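Shared Rooms and the Rules We Write for Them

The case for leaving common rooms lightly regulated has been made many times, usually by people who do not have to share one. The residents' council of Lakska, a housing association of 622 households, took up the question again in June, and its draft policy deserves a fair hearing. It also deserves some resistance.

The draft runs to 23 pages. It sets out who may book a room, how long furniture may remain in place, and which wall coverings are acceptable. The last of these has drawn the most comment. Plain, pale surfaces are recommended throughout, on the ground that they offend no one and are simple to repaint. Lingyun Tian, who wrote the section, argues that a shared room should belong to no household's taste. That is a serious position, and many members hold it.

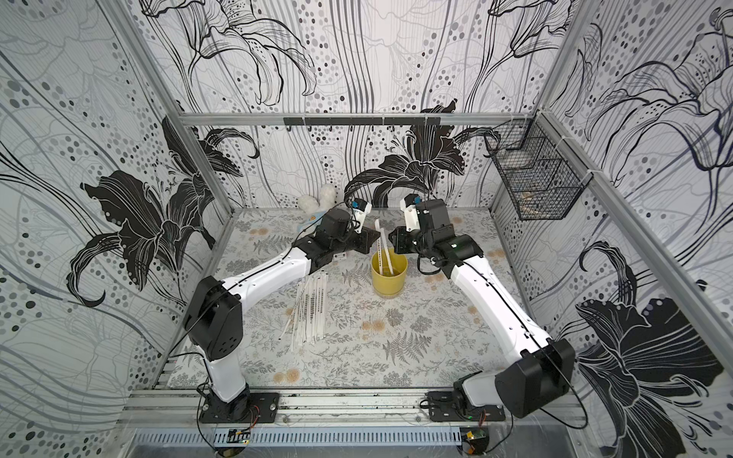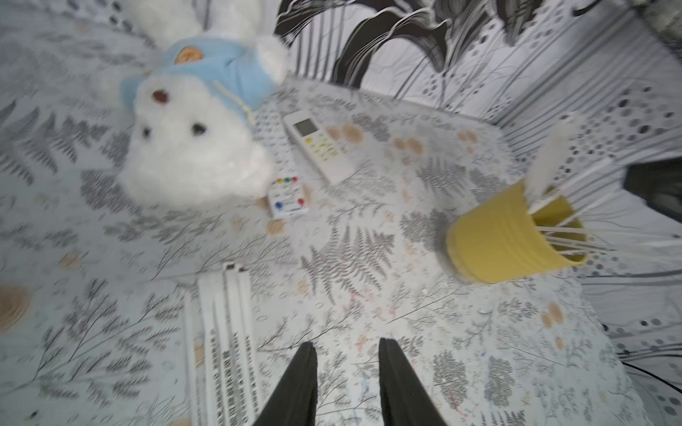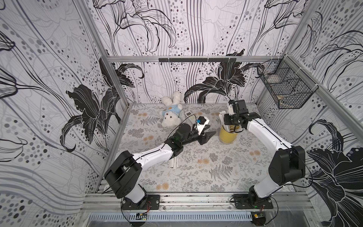

Neutrality in a shared room is itself a taste, and it is one that most residents would not choose for their own homes. People put up patterns because they enjoy living beside them. A wallpaper of large lilies in black, white and gray, with stripes and dots running between the flowers, will not please everyone, yet it gives a room a character that pale paint cannot supply. Members who dislike such a paper will at least remember the room and have an opinion to bring to the next meeting. An association should welcome that kind of attention.

The financial argument is weaker than the draft suggests. Chelsea Bloxham's review puts the yearly saving from uniform paint at $1,430 – a modest sum when divided among all households. Against it must be set the rooms at Troso, which were painted white 5 years ago and are now seldom booked.

The council would do better to let each building decide by vote, with a fresh vote whenever a room is due for redecoration. Written comments on the draft are accepted until 8/17/25 and should be addressed to the council office.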